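Gikulwood wall cabinet in light wood: review after four months
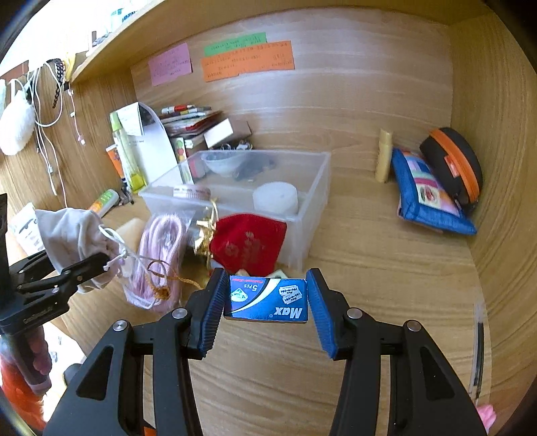

Small things on the shelf: a five-pack of razor blades and a grey drawstring pouch.

I bought the Gikulwood cabinet in June to replace a plastic unit that had gone yellow. It comes flat-packed in one carton, with the fittings in numbered bags and a folded sheet of drawings. There are no written instructions at all, which was fine until step 15, where the drawing shows the back panel the wrong way round. I had to take out six screws and start that part again.

Assembly took me one evening on my own. You need a cross-head screwdriver and a rubber mallet. The wall fixings in the bag are poor, so I used Ferix ones I already had in the shed. My walls are old plaster over brick and I wouldn't trust the supplied plugs in them.

The finish is good. The grain is pale and even, and the edges were smooth apart from one rough spot under the bottom shelf. I gave it a coat of clear wax before hanging it. It has marked once, from a bottle of hand soap that leaked, and the ring is still faintly there.

Storage is where it does well. The shelves are deep enough for boxes two rows back, and the upper one moves in 29 mm steps. I'd have liked a lip at the front, as packets slide forward when you pull something out from behind.

The hinges are the weak point. The left door dropped after a few weeks and had to be adjusted, then did it again in September. I have since tightened both and they have held so far. Spare hinges can be ordered, though delivery was quoted at 15 days.

I also looked at the Sotier, which costs less but has fixed shelves, and the Van der Linden, which has better hinges and is too wide for my wall.

Good: finish, shelf depth, adjustable upper shelf.
Bad: hinges, wall plugs, the drawing for step 15.

Four out of five. I would buy it again for a dry room, less so for one with a shower.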